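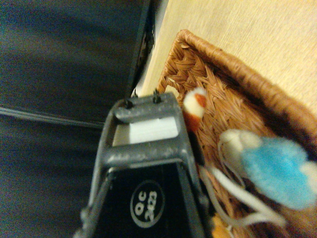
Wrist camera view during a pick task with soft toys in a wicker basket.

4 min read
17 shares · 3 comments

Zoren Hand Teaching Set

The Zoren set is made for people who want to show a task to a robot arm with their own hands. You hold the leader handle, you do the task, and the arm on the other side of the table follows you. The set records the joint positions, the gripper opening and the wrist camera picture together, with one common clock. After this you have a demonstration which can be used for training.

Zoren is designed and assembled by Illham. It works with the Cavalcanti follower arm, and also with other small arms if they accept position commands over USB. Please ask us before ordering if you have a different arm. We will answer with yes or no, and with the cable you need.

Two ways of teaching

By remote control. The leader handle stands on its own base, in front of the operator. It has the same joints as the follower arm, only smaller. A trigger under the first finger opens and closes the gripper. There is a light spring in the trigger, and its force can be changed with the small screw on the side.

By hand. You release the motors of the follower arm with the foot pedal and move the arm directly. This way is slower, but it is good for the positions near a wall or the rim of a container, where you want to feel the contact. When you take your foot from the pedal the arm holds its place. Keep one hand under the forearm while you press, please, the arm becomes heavy at this moment.

You can change between the two ways inside one recording. The software writes a mark in the file at every change.

What the wrist camera records

The camera looks along the gripper to its tip, so the gripper itself takes the lower center of the picture. Many new users ask us if it should be so. Yes, it should. In the view at the top of this page you find the round QC 2023 logo on the black panel, the gray rails at both sides, and the basket at the right with a fluffy blue toy and a smaller one in white and orange. The operator must be able to see the tip and the thing he wants to take in one picture, and the learning program needs the same.

Soft toys are a good first task for practice. They forgive a wrong closing of the gripper, and they never lie two times in the same way. A thin cord between them, like the white one in this basket, makes the task more difficult. We recommend to begin without cords and to add one after the operator is comfortable with the trigger.

Light is important. With warm and weak light the dark surfaces next to the work area lose their detail. If your table stands beside something dark, put a lamp on that side before you start a longer session. Do not change the lamp in the middle of the session.

In the box

Leader handle with base and two table clamps
Gripper with trigger cable
Wrist camera with bracket
Foot pedal
Power supply with plugs for Europe and North America
Calibration block
Printed guide in English and French

The follower arm is not included.

Technical data

Weight of the leader handle with base: 911 g
Maximum gripper opening: 94 mm
Connection: USB-C, one cable for handle and pedal, one for camera
Recording: up to 12 demonstrations in a queue before you must save or delete
Supported systems: Linux, Windows
Warranty: two years on motors, one year on cables

Price

409 euros without tax. Shipping is calculated at the checkout. Schools and universities can pay by invoice, please write the name of the department in the order and not only the name of the school.

Setup

Fix the leader base with both clamps. Put the arm and the handle in the folded position and switch on the handle first, then the arm. The light on the handle is orange during calibration and becomes green when the two are matched. If it stays orange, one joint is outside its range. The software shows you which one.

For the camera, use the long bracket if your gripper has the gray closed frame and the short bracket if it has open fingers. Both are in the bag with the number 2. Tighten the screws by hand only.

Questions we receive often

Can I delete one part of a recording?
You can cut the beginning and the end. Cutting in the middle is not possible, please repeat the demonstration.

Is it possible to use two handles for two arms?
Yes, from software version 3. You need a second set and a second foot pedal is not necessary.

My recording has a pause where I was thinking. Is this bad?
A short pause is fine. If you stopped for a long time above the object, we would record again.

Which file format is used?
One folder for each demonstration, with a video file and a table in CSV.

Availability

The next delivery from our workshop leaves on 9th September. In North America the set is sold by Koltwood, with the same warranty. For technical questions before the order, write to Salma Bouzid through the contact form and choose "Zoren" as the subject.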